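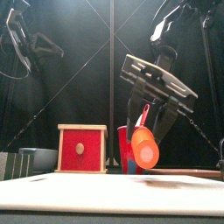

From: Elibariki Temba
To: ambrosio-users list
Date: 21 February 2021
Subject: Re: Scoop grasps and the handle prior

Trinidad Evangelista wrote:

> We ran Ambrosio on our two-arm setup with the handle prior
> switched on and got worse results on scoops than with it off.
> Spatulas and ladles were fine. Is the prior meant to be used
> with short handles at all? We are on the July weights.

Hello Trinidad,

We had the same result. The prior was learned from long handles, and it pulls the grasp point towards the middle of the handle whatever its length. On a measuring scoop that leaves very little for the fingers to close on, and the scoop swings as soon as the arm moves.

What worked for us was to drop the prior for anything the Ostus segmenter marks as a short handle, and let the planner put the fingers across the bowl and the root of the handle together. The scoop may still hang at an angle, so we estimate its tilt again after the lift and pass that to the pouring step. Without the second estimate the wrist turns as if the scoop were level.

We did 53 trials each way with the same objects and the same start positions. With the prior on, the scoop was dropped or slipped badly in 10 of them. With it off and the second tilt estimate added, that fell to 2. I have not separated the two changes, so please don't quote this as a result for the prior alone.

The remaining failures both had a cup standing close behind the scoop. The depth image merges the two rims, more so when they are similar in colour, and the tilt comes out wrong. Okix suggested masking the cup from a view taken before the arm comes in. I have that half written — it needs the camera pose to be fixed, which may not suit you.

One more thing to check: the July weights expect finger width in millimetres, while the older Zundberg config files give it in centimetres. The loader doesn't complain.

I can send the patch and the trial logs if you want them. It touches 6 files, mostly small edits.

Elibariki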